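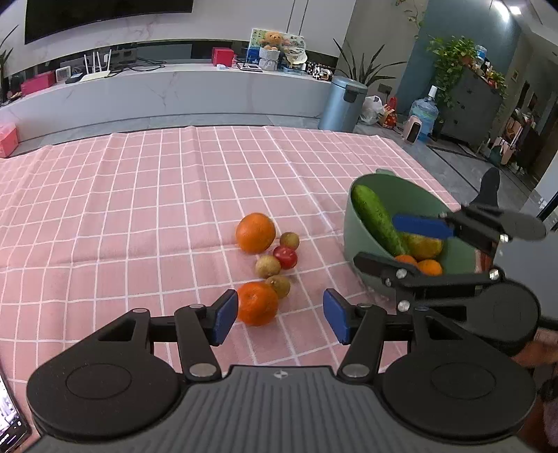

According to one reply on the Prindthorpe rents thread, a cap can't cause a shortage in a town where the apartments are already standing, and anyone who says otherwise is repeating a textbook without looking out the window.

Rent cap and shortages: how can there be fewer apartments if no building disappears?

posted by twocentsplain

I've been chewing on that reply all morning and I can't find the hole in it! Prindthorpe has 2547 rental apartments. The city is talking about a cap on yearly rent increases that would cover every one of them. My intro econ book (I'm going through it on my own, for fun, and loving it) says a price ceiling below the market price gives you a shortage, with the nice picture of the two lines crossing and the gap opening up underneath. Fine. But the day after the cap passes there are still 2547 apartments. Bricks don't read the newspaper. So where does the gap come from? Is it all on the demand side? And does it matter that this is a cap on increases and not a flat ceiling? I'd love an explanation that doesn't need calculus, though I'll follow a little algebra if I have to.

deadweight_dan

Great question, and you're closer than you think! Two things are getting mixed together: the number of apartments and the number of apartments on offer.

On day one you're right, the count doesn't move. In the short run the supply line for housing is close to vertical. Draw it straight up and down, then put the ceiling below the crossing point. You still get a gap, and all of it comes from the demand side. At the lower rent, more people want a place of their own. The roommate wants to move out, the couple in Purden with the long drive wants to move in, somebody keeps a two-bedroom after the kids leave. Every one of those is a perfectly sensible choice, and together they add up to more people looking than there are places open.

Now let some time go by and the supply line starts to lean. Owners have choices too. A duplex can be sold to a family that will live in it. A basement unit can go back to being a basement. A builder deciding between Prindthorpe and Purden will compare what each town lets them charge over the years. Nothing gets knocked down, but the number offered for rent can shrink, or just grow more slowly than it would have. That second one is easy to miss, because you can't drive past a building that never went up.

Quick made-up numbers to play with. Say quantity wanted is 3228 at the capped rent and quantity offered stays at 2547. The shortage is 681. Now say that after a few years 131 units leave the rental market. The shortage is 812, and only the 131 came from supply. I find it really helps to keep those two pieces in separate columns.

As for a cap on increases: it only bites when the market rent wants to rise faster than the cap allows. If the cap is 7% a year and rents would have gone up 3%, it does nothing at all, and the book's diagram doesn't apply. If rents would have gone up 12%, you fall a bit further under the market each year and the gap opens slowly. So your starting point and your time frame both matter a lot. Also check what happens between tenants! If the rent can reset when somebody moves out, that's a very different law from one where it can't.

One more thing, because I love this part: "shortage" in the book is not a verdict. People already in their apartments get something real from a cap, namely lower rent and less worry about being pushed out. The diagram tells you there's a cost and roughly where it lands. Whether the trade is worth it is a separate argument, and good people land on both sides of it.

Purden_renter

its just greed. my rent went up 400 dollars when Zerkimby bought the building and nothing about it got better, same stairs same mailbox. dont need a graph for that

twocentsplain

Sorry about the 400, that's a huge jump! But I'd still like to know why they could get it this year and couldn't before. Were they less greedy last April?

And thank you Dan, the separate columns did it for me. I redrew it with the vertical line and it clicked right away.

curbcut

Dan's answer is good, I'd add one piece. When the price can't do the sorting, something else does. Waiting lists, who you know, a bigger deposit, a pickier application. Watch the listings on Yap for a while and you'll see how fast places go and what the owners ask for. Sometimes the quality slips too, with paint put off another year and so on, so the rent per "amount of apartment" creeps back up even though the number on the lease is the same.

Where I disagree a little is on the supply side. Plenty of newer rent laws leave out new construction for a set number of years, exactly to keep builders interested. Read the exemption section of the Prindthorpe draft before you lean your line over too far. And if zoning only allows so many units anyway, builders may not have been able to respond to higher rents in the first place, so the cap costs you less there than the book says.

If you want a next chapter, go for elasticity. It's the same diagram with the slopes taken seriously, and you're already halfway into it.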